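Stimari Student Robotics Club Opens Its Simulated Workshop to New Members

For release in January

Hi, everybody! My name is Ifeoma Bashir and I run the robotics club at Stimari Community College, and I've been asked to write our announcement this time, so you're getting it in my own words (the college office fixed my commas and left the rest alone).

The news first. Starting this semester, our club is opening its simulated robot workshop to any student at Stimari, whatever they're studying. You don't need to have written a line of code. You don't need to own a fancy computer either, because we have 14 seats set up in the lab on the second floor and they all run the same software. Come in, sit down, log in, and you've got a robot to drive!

We call the project Kalleck. It started as a class assignment two years ago and it just kept going after the grades were in. A few of us wanted more practice at the kind of job that sounds easy until you try it, like getting a gripper to close on something thin and keep it upright, or moving one arm around inside a container while the other one stays out of the way. Real arms are expensive and they break, and so does whatever they bump into. In simulation you hit reset and go again, and we have hit reset a lot. Our members logged 3,660 practice runs last year, and I'd guess a good share of the bad ones were mine.

Kalleck is also how we get ready for the Patwary Cup, the student contest we enter every spring. Teams get a set of tasks and a fixed amount of time, and everything is run in software and scored the same way for every school. Last year we sent our first full team and came in seventh, and I was so happy you'd have thought we'd won the thing. This year we're going back with two teams, and the second one is all first-year students.

Most evenings in the lab look like this, by the way: a lot of gray, some quiet muttering, and somebody asking for five more minutes.

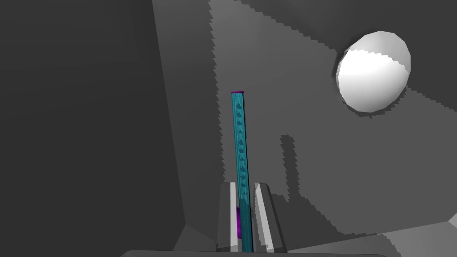 Grippers are where we spend most of our practice time. 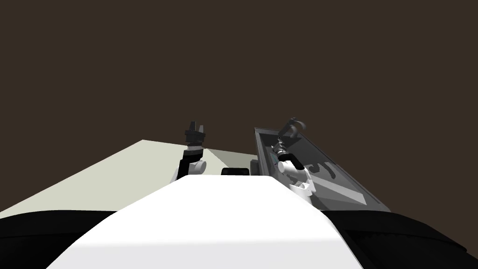

Rakiya Mohammed wrote to us after the fall open house to say that she had expected to be bored and ended up staying until the lights went off, and that what she liked best was that people kept explaining things to her without being asked. She wanted to know whether she'd be behind if she joined halfway through the year, and she also thought we should post our practice tasks online so that people could read them before coming in. Good idea, and we've done it! The tasks are on the club page now, sorted from easiest to hardest, with notes from the students who wrote them.

And no, she won't be behind. New people start with seven short warm-up tasks, and most folks finish those in their first couple of weeks. After that you pick a partner and a problem. Some pairs work on the arm controls, some build new objects and rooms for the robots to work in, and one pair last fall did nothing but shadows and lighting for a month and loved it. If you'd like to write, draw, or keep score at practice contests, we can use you too.

I should say thank you to Aneo, the software shop across from campus, for a gift of $1,325 that went straight into replacing our oldest graphics cards. The lab used to sound like a hair dryer. It still does, a little, but the simulator doesn't freeze anymore when everybody logs in at once.

The club meets in the evening, starting at 6:30, in the second-floor computer lab. Membership is free for Stimari students. High school students in town are welcome at our practice contests as guests, and teachers who'd like to bring a group should write to us first so we can save enough seats.

To sign up, stop by during any meeting or leave your name at the student activities desk. Reporters who want to visit, try the simulator, or talk to the contest teams can reach me through the same desk. I'll be the one at the back with the cold coffee, probably still trying to get my own run to finish. Come say hi!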